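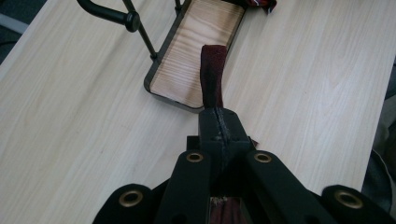 Fabric strip slides out of the fingers when I record demonstrations by hand. What do you do?

Posted by Toàn Bạch, 2022-04-24

Hello everybody. I am collecting demonstrations for a small project with soft things: ribbons, felt strips, bows for gift packing. I hold the gripper in my hand, I do the task myself, and later the arm must learn it from the recordings. The task is simple to say. Take a strip of fabric from the table, bring it to the small tray, put the end of it inside the rim, let go.

With hard objects I had no trouble. With fabric I have two problems.

First, the strip turns in the fingers while I am lifting. I pinch it in the middle of its width, and it makes a fold there, and then the free end points to another direction than I wanted. In my last set I recorded 175 demonstrations, and after watching them I would keep maybe half.

Second, I do not know how fast I should move. When I do it in my natural way, one demonstration takes 12 seconds. My colleague at Willness says this is too fast for cloth and I should do everything slowly. But when I go very slowly my hand is shaking, and I am afraid that the policy will learn the shaking too.

Should I also record the failed ones, where I drop the strip and pick it up again? Thank you for any advice, and sorry if this was asked before. I searched for "cloth" and "ribbon" but found mostly threads about remote control with a joystick.

Severin Ammann

Hi Toàn. I did a similar task last October, with napkins, so I can tell you what helped me.

For the turning: close the fingers on the strip as near as possible to the end which you want to place. If you hold it far back, the free part does what it likes. Also keep the fingers low. I pulled the strip along the table and lifted only at the rim of the tray. It looks less elegant but the fabric stays flat and the arm can repeat it.

Please check your pads as well. Foam becomes smooth or torn at the edges after some hundreds of grasps, and then the fabric slips on one side only, and this makes exactly such a rotation. I change mine when I see the first torn place. In my opinion it is better to change both pads together.
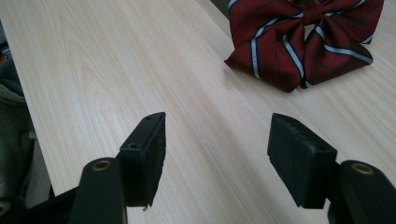

Before every start I open the fingers fully and wait one second at a distance from the object. Then I go to it. If you begin already near the cloth, the policy never sees how to approach, and on the real arm it stands still or closes in the air. Change the place and the direction of the fabric each time, also put it sometimes in a corner of the view. A bow is harder than a strip because the loops look different from every side, so I would record the bows as a separate task first.

About speed: do not go slowly everywhere. Go at your normal speed through the free space and be slow only in the last 10 centimetres. Put your elbow on the table for this part, and the shaking will be much smaller.

Failed ones: if you drop it and recover in a calm way, keep it. If you drop it and stop, delete it. My final set was 695 demonstrations and I think the ones with a recovery were the most useful of all.

Vương

just record more. with 175 you can't say anything yet

Toàn Bạch

Thank you both. Severin, you were right about the pads, one of mine has a torn edge and I had not looked at it since I put them on. I will order new ones and repeat the strips with the low movement.

One more question, if you still read here: when you dragged the napkin on the table, did you press the fingertips on the wood or keep a small gap? I have a very light tray and I am afraid to push it away when I arrive at the rim.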